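How to Refresh an Oiled Wood Table or Stool

Oiled furniture needs a new coat now and then. The wood starts to look pale and dry, and water stops beading on the surface. If a drop of water soaks in within a few minutes, it is time. The job takes an afternoon plus drying time, and most of that is waiting.

This guide is for solid wood with an oil finish. If your piece is lacquered or varnished, oil will sit on top and stay sticky. To check, put a drop of oil in a spot you don't see, such as under the seat, and leave it for ten minutes. If the wood darkens where the drop was, you can go ahead.

What you need

Furniture oil (I use Grollik clear, but any hardening oil works)
Sandpaper in 180 and 240 grit
Lint-free cotton rags, at least 6
A soft brush or a vacuum with a brush head
Mild dish soap
Nitrile gloves
A metal bucket with water

Step 1: Clean

Wipe the whole piece with a damp rag and a little dish soap. Go over it again with clean water and dry it right away. Let it stand overnight. Sanding damp wood clogs the paper and leaves fuzz.

For grease around the edges where hands go, use a bit more soap and a second pass. Don't use furniture polish. Many polishes have silicone in them, and the new oil won't take.

Step 2: Sand

Start with 180 grit and sand with the grain. Light pressure is enough. You are only taking off the worn layer. Switch to 240 for the second pass. On curved edges, fold the paper and hold it in your fingers so it follows the shape. A sanding block will put flat spots on a round edge.

If there are white rings from cups, sand a little wider than the ring and feather out. Deep black stains usually won't come out this way. Lovisa Hovland has written a separate page on those, listed in the menu under Stains.

Vacuum off the dust, then wipe with a barely damp rag.

Step 3: Oil the underside first

Turn the piece over on an old blanket. Oil the bottom, then the legs, and leave the top for last. The underside should get at least one coat. Wood that is sealed on one side only can cup when the weather changes.

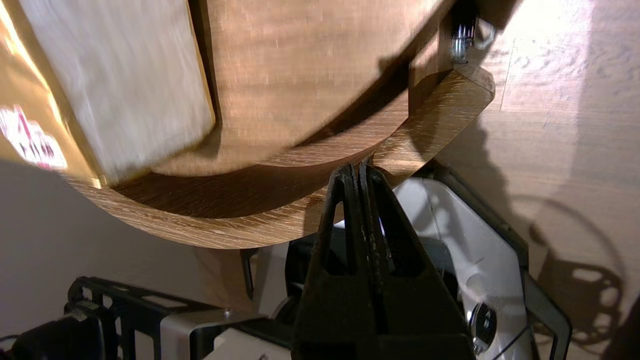
Put on a thin coat with a rag and work it in with the grain. Wait 30 minutes. Then wipe off everything that hasn't soaked in, using a dry rag. Check the joints and the inside of any curved parts, where oil likes to collect. Oil left there dries to a gummy brown line that has to be scraped off later.

Let the bottom dry to the touch, turn the piece upright, and do the top the same way.

Step 4: Second coat

Wait overnight and repeat. Very dry wood can take a third coat. Stop when the oil no longer soaks in evenly.

Drying

Keep the piece out of use for a day after the last coat. Full hardening can take up to 100 hours, longer in a cold room. Use coasters during that time and don't leave a tablecloth on it.

Used rags

Oily rags can heat up and catch fire on their own. Put them in the bucket of water as soon as you're done, or spread them flat outdoors to dry. Never leave them in a pile or in the trash.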